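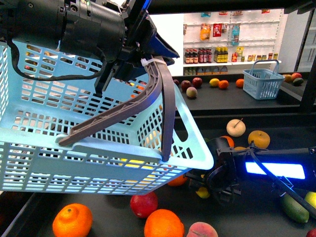 The long way round to a bag of apples

In Tultlow the greengrocer closed in February, and for some weeks the people of the town did not know where to buy an onion. There is a supermarket, of course, but it stands on the other side of the ring road, and to reach it on foot you must cross at two sets of lights and then walk behind a tyre warehouse.

I moved to this country eleven years ago and I still find it strange how easily a town can lose its fruit. Where I grew up, every second street had a woman with a table and a scale. You did not choose the pears yourself, you told her when you wanted to eat them and she chose. If you said "tomorrow evening", you got a pear for tomorrow evening.

Tultlow has 1033 households and, at the time of writing, one place in the centre that sells fresh food. It is called Adel, and it opened in the old shoe repair shop next to the bus stop. The sign of the shoe repair is still there under the new one, and when it rains you can read both.

A small shop has small problems, and many of them. Adel buys from Dosari, a wholesaler that delivers before six in the morning and does not wait. The smallest order it accepts is 200 pounds. In a good week this is not a difficulty. In a cold week, when people stay at home and eat from the freezer, half a crate of peaches can go soft before anybody asks for them, and soft peaches become jam or they become rubbish.

The rent is 483 pounds a month, which I was told is low. It did not feel low when I looked at the price of a lettuce and tried to do the sum in my head.

What surprised me more was the matter of habit. People who had complained for weeks about the walk across the ring road went on making the walk. They had got used to buying everything for seven days at once, with a car if they could borrow one, and a shop where you buy four tomatoes did not fit in that plan. One customer explained to me that she felt shy to go in for so little. She had an idea that the basket should be full.

I understand her, but I think she is wrong. To buy little and often is an old way of keeping a kitchen, and it wastes less than the big weekly shop. I have thrown away fewer carrots this spring than in any year I can remember - and I am not a tidy person.

The bus helps. The Boychuk line stops outside the door every 20 minutes, and those who wait there look through the window, and sometimes they go in. Strawberries sell best just before the afternoon bus. Leeks do not sell to bus passengers at all, perhaps they are too long for the bag.

In the summer the shop will stay open until eight in the evening to try for the people who come home from work. On my last visit I asked for a melon for the next day's lunch. It was chosen for me, with the thumb pressed at the end of it, and it was ready at one o'clock.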